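Our house rules for hand-held gripper work, version whatever

Quick one, writing this between sessions with a sandwich in the other hand. Joelle Khoury asked me to put our rules somewhere people can find them. They've been living on a whiteboard, and the whiteboard got wiped. Twice.

Background for anyone landing here from the Kolent post: we do hand-held gripper recordings at Lallberg. Doors, drawers, cabinets, jars. You hold the tool, you do the task, the camera on the tool records it, someone later tries to learn something from it. The someone is often me, so I have opinions.

None of this is an official standard. I did go looking. Plenty written about fences and light curtains around big arms, good stuff, read it. Not much for a person walking around with a gripper in their hand. So we borrowed what fit and argued about the rest.

Before you start

Check the markers. One on each finger, flat, clean, no tape over a corner. A scuffed marker means the finger width is guesswork and the whole take is junk. I threw out 50 takes in one go over this. Still sore about it.

Screws next. Finger-tight is not tight. Ketilsson lent us a proper driver, it's in the top drawer, please put it back in the top drawer.

Pads: look at the ribs. If they're worn smooth, swap both pads, never just one. An old one and a new one together pull the handle sideways.

During

One task per take. Open the cabinet, stop. Close the cabinet, that's a new take. I know it feels slow.

Let the door go where it wants to go. Don't force the swing past the hinge. We had one hinge go after 200 openings in a week and I'm fairly sure it wasn't the hinge's fault.

Second person stays back until the take is stopped. Say "clear" out loud. Not nod, SAY it. The person holding the tool is looking at the handle and won't see you nodding.

Cables. Anything that crosses where you walk gets clipped up or taped down. This is the rule people roll their eyes at and it's the only one I'd actualy stop a session for.

Break after 90 minutes. Wrists. The tool isn't heavy until it is.

Things people argue about

Do we strip the cabinets bare? Brokitz does, everything off, plain surfaces. We leave the magnets and stickers on. Real cabinets have stuff stuck to them, my grandmother's place was built in 1926 and I don't think the kitchen has had a bare door since. But you have to write down that you left them, and don't shift them halfway through a set. Pick one and stick to it. (No pun. Ok, small pun.)

Do we move the furniture between takes? Yes, a bit. Log it. "Moved left" is not a log entry, left of what.

Do we keep failed takes? Yes! Label them. A missed grab is useful, an unlabelled missed grab is a trap for whoever comes after you. Joelle wants a reason written for each one, I'd settle for a tick in the right coloumn. We haven't settled it.

Floor check before every take as well, even the quick ones. Small things end up down there by the base of the door, and a door and a small thing don't mix. Look down, then look up, then go.

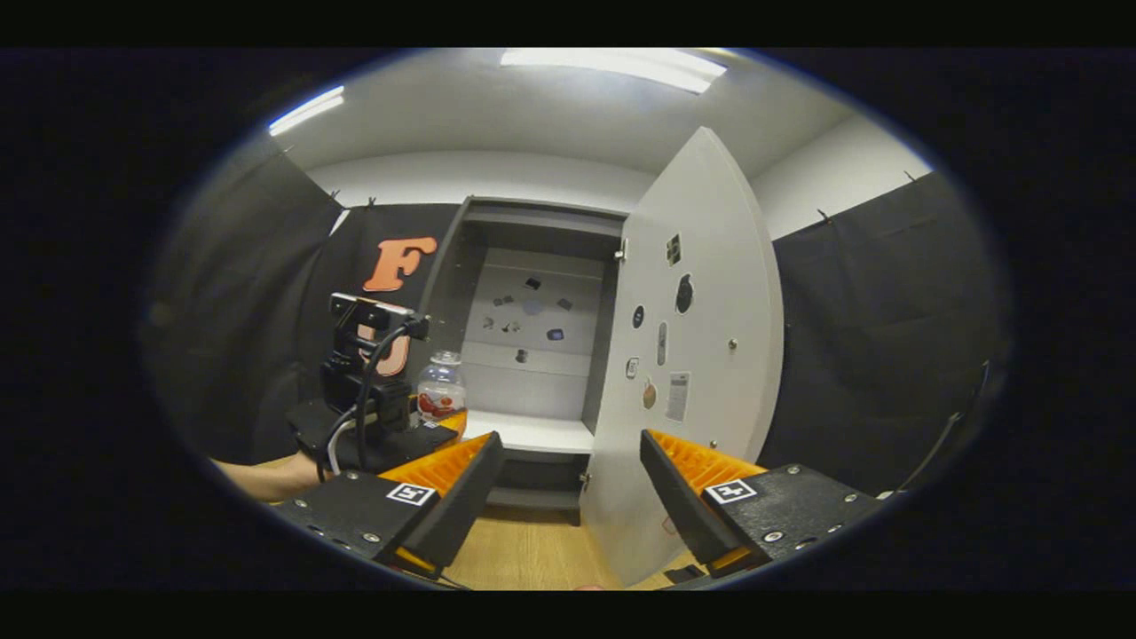 Still to sort out

Pad replacement schedule. Where the spare markers live. Who prints this and sticks it somewhere that isn't a whiteboard. If your group has its own list, send it over, I'll read it and probably steal from it.

Right, back in.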